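Nultura Home Workshop > Wood Care > Oils and Waxes

Grastura Table Oil and Wax
Item 51
Size: 100 ml tin
Finish: soft satin
Price and stock: see basket page

We have sold a good many finishes over the years, and Grastura is the one we keep taking home ourselves. It's a soft blend of oil and wax for wooden tables, sideboards, shelves and anything else in the house that gets leaned on and wiped down. You put it on with a rag, you leave it a while, you buff it off, and the wood looks like itself again. It has a mild smell, a bit like a pantry, that hangs around for an evening and then goes.

The tin is small and goes further than people expect. A kitchen table usually takes less than half of it for a first coat, and a good deal less after that, although very dry old wood can be thirsty and there's no arguing with it.

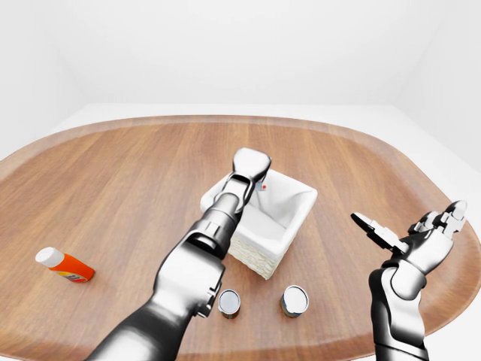

Can I use it over varnish?

It will sit on top of varnish and give a little shine for a week or two, but it can't soak in, so most of what you put on will come off on your cloth. If your table has a hard factory coat that's still in good shape, a damp cloth and a little mild soap are all it wants. Save the Grastura for bare wood, or for wood that has been oiled or waxed before.

How to put it on

Clear the table, wipe it down and let it dry overnight. If the surface feels fuzzy, rub it lightly with a fine pad, always going with the grain. Scoop out a bit of Grastura the size of a walnut and work it in with a lint-free rag, in long strokes from one end to the other. Do the edges too, and the underside of the lip where hands go. I forgot that part on my own table for years and it felt like a different piece of furniture once I got to it!

Leave it for twenty minutes or so, then wipe off everything that hasn't gone in. Everything. A sticky table is nearly always a table where somebody was generous and then got called to the phone. Buff with a clean cloth and leave it 22 hours before you set anything heavy on it.

For a very smooth feel, go over the second coat with our 3000 grit pad (sold separately, and please use it gently). Plenty of people skip this and are perfectly happy.

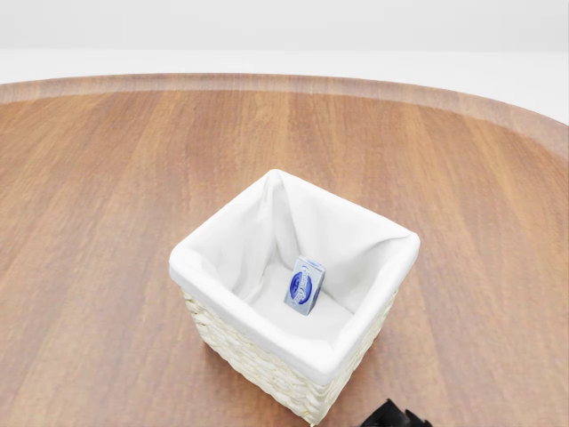
Ross
Finishing bench and mail orders, Nultura

I look after the wood care shelf here, and I answer most of the letters that come in about it – so if you write to us about a white ring, you will more than likely hear back from me.

White rings, then. They come from heat or damp that has gotten into the wax, and the fresh ones often lift with a dab of Grastura and some patient rubbing. Dark rings are another matter. Those are down in the wood, and they need sanding or a kind heart. My mother's table has three of them and I wouldn't part with one.

Everyday things worth having on a table

Felt pads under lamps and bowls. A runner, if you like a runner. Coasters that people will really use, which in my house means ugly cork ones. And if you keep baskets or trays on the table all year, move them now and then. Wood changes color in daylight, and a thing left in one spot from March to Christmas can leave its outline behind.

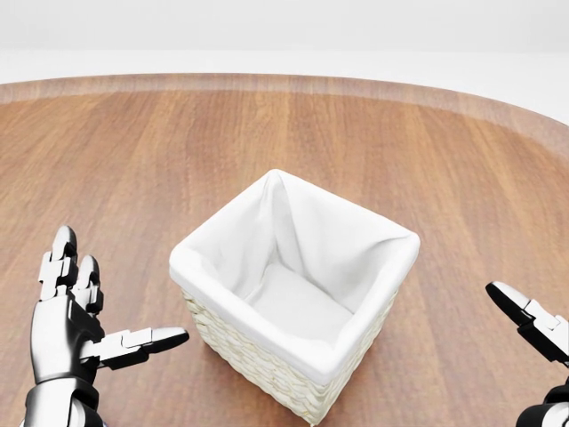
Square woven basket on a wooden table

Baskets are kinder to a finish than pottery, on the whole, though the rougher kinds can scratch when they're dragged. Turn yours over and run a hand along the bottom. Any sharp ends can be snipped, or you can stitch on a scrap of felt, and you'll only need to do it once.

Grastura can go on the handles of wooden trays and on unpainted stools as well. I would not put it on wicker. It gathers in the weave and stays tacky, and then it picks up every crumb in the room.

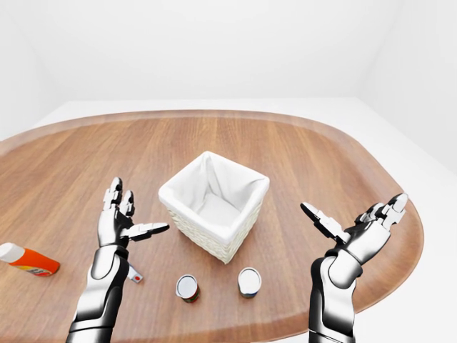 As for how often to do the whole table again, go by feel. Drip a little water on it, and if it beads up, you can leave things alone. If it spreads and darkens the wood, wipe it up and plan on a fresh coat that weekend. A busy family table might want it twice a year, a dining room table much less.

Good to know

Lay used rags out flat outdoors to dry before you throw them away. Oily rags left in a heap can heat up by themselves and catch fire.
Keep the tin out of reach of children and pets.
Store with the lid pressed down firmly, away from the stove. If it has gone hard in a cold garage, bring it indoors for a day.
Not for cutting boards. See Uronix Board Oil for those.

Page updated 15 December 2005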